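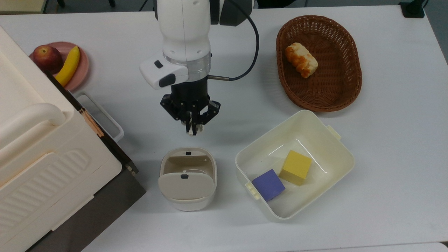 Figura 3 — Garra sobre a bancada, dedos ligeiramente abertos.

3.2 Verificação da altura e da abertura da garra

Execute este procedimento depois de fixar o colar transparente e antes de carregar qualquer rotina do Rovamov.

1. Limite a velocidade do braço a 3 % no painel Tenmont.
2. Leve o braço à posição de repouso, com a garra apontada para baixo.
3. Confirme que o cabo preto está encaixado no conector metálico lateral do colar. A folga do cabo deve permitir a rotação completa do punho.
4. Desça o braço até as pontas brancas dos dedos ficarem logo acima do tampo, sem contato.
5. Grave a altura como Z_MESA.
6. Abra a garra até a leitura 560 e feche-a até 123. Repita se os dedos não se moverem por igual.
7. Suba o braço e posicione-o sobre o recipiente quadrado dos cubos de espuma. Grave o ponto como P_CUBOS.

Nota: a escala do codificador vai de 0 a 1.000. Na montagem de Jaruwan Siriwan, a leitura varia roughly 3 unidades entre ciclos — valor aceitável.

Nota: a cesta e o prato têm pontos próprios (ver 3.4).

CUIDADO: com a tampa da caixa pequena aberta, não use trajetórias retas à altura Z_MESA. Passe sempre pelo ponto de repouso.

CUIDADO: desligue a fonte antes de soltar o conector do colar.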